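Skamgate Floor Sanding – Frequently Asked Questions

We collected on this page the questions which customers send us most often before the work on their wooden floor begins. If your question is missing, please write to us through the contact form and we will try to answer on the same day.

Can every wooden floor be sanded?
Most of them, but not all. Solid boards can normally be sanded several times in their life. With engineered boards it depends on the top layer of real wood. If this layer is less than 3 mm, we prefer to look at it first and perhaps only clean and oil it. Laminate cannot be sanded, because the pattern on it is printed.

How can I find out what kind of floor I have?
The easiest place to look is where the floor ends, for example under a threshold strip or next to a heating pipe. There you can see the side of the board. If you see one piece of wood from top to bottom, it is solid. If you see layers, it is engineered. You may also send us a picture of this place.

Do I have to empty the room completely?
Yes, please. Also curtains which reach the floor should be taken down, and any clothes that hang on the back of the door. Built-in wardrobes can stay where they are, but we cannot sand below them. If you have a piano or something else of great weight, tell us when you book and we will discuss it.

How much dust will there be?
Our machines are connected to a vacuum and collect the greater part of the dust. A fine layer can still settle on window sills and on top of the door frames. We close the doors to the other rooms with plastic sheet and tape. We ask you to keep these doors closed also in the evening, after we are gone.

How long does the work take?
For a living room of normal size we plan two days for sanding and filling and one more day for the finish. The stairs are counted separately, as they are sanded mostly by hand. In November and in other wet months the drying may need longer, and then we come back a day later for the last coat.

Oil or lacquer, what do you recommend?
This is a matter of taste and also of how you live. Lacquer makes a closed film on the wood and is easy to clean. When it has a deep scratch, however, it is difficult to repair only this one place. Oil goes into the wood, looks more natural and can be repaired locally, but it needs fresh oil from time to time. For kitchens with children and dogs we usually advise a hard lacquer. For bedrooms many customers choose oil.

Which products do you use?
For lacquered floors we work with Pravura, a water-based lacquer in matt and satin. For oiled floors we use Grorico hard oil, clear or with a white tone. If you bring your own product we can apply it, but we give no guarantee for the result.

Can you change the colour of the floor?
Yes, within limits. Pine becomes yellow with the years, and a white tone can slow this down but not stop it. Dark stains are possible on oak. On pine they often look uneven, so we first make a test area in a corner, and you decide the next morning in daylight.

When can I walk on it again?
With the lacquer, in socks after 4 hours. With the oil, please wait until the next day. Furniture can go back after three days if you lift it and do not push it. Rugs should wait for 7 days. If you put a rug earlier, the floor below may stay lighter or become marked at the edges.

What happens with the gaps between the boards?
Small gaps we fill with a paste made of resin and the dust from your own floor, so that the colour is similar. For wide gaps we use thin strips of pine, which are glued in on one side only. The boards move between summer and winter, and a very wide gap filled with paste would break out again after one heating season.

And nails?
We go over the whole floor and knock down the heads before the machine comes in. In older houses this can be a long job – in one hallway in Asadi Road we stopped counting at 211. Nails are included in the price. Boards which must be replaced are not included, and we always ask you before we change one.

Do you move or repair skirting boards?
We can sand up to the skirting with the edge machine, so normally they stay. Some small marks in the paint are difficult to avoid. If you plan to paint the skirting anyway, please do it after our work.

How should I clean the new floor?
In the first two weeks only with a soft broom or a vacuum with a brush. Later you can use a cloth which is well wrung out, with a little floor soap. Please do not use a steam cleaner or vinegar. Under chair legs put felt pads and change them when they become hard or full of grit.

How do I pay, and do you take a deposit?
We ask for a deposit when the date is fixed, and the rest is paid after you have seen the finished floor together with us. You can move the date once without cost if you let us know one week before – later than this we keep the deposit.

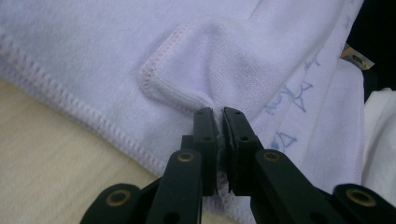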